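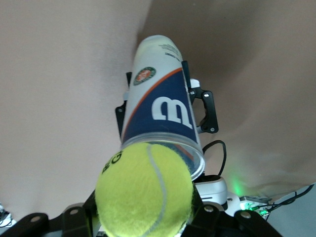 Tennis ball in the fingers, can just behind it.

Blog > Lennox > Notes

I have now picked up the same tennis ball 70 times by remote control, and I don't even play tennis.

Lennox is my attempt at getting an arm to put a ball in its can from examples alone. I drive, it records, and later a model tries to imitate me (poor thing). Of the first 70 runs I threw out 19, mostly for dithering. A model will learn dithering faster than anything else you show it.

The wrist camera sees the fingers, the ball and the can beautifully. So I've started 11 new runs from silly angles, with the ball a bit further off each time. Five are decent. The rest have me sneezing on the controls.

Training goes on overnight, fan noise and all.

Last updated: May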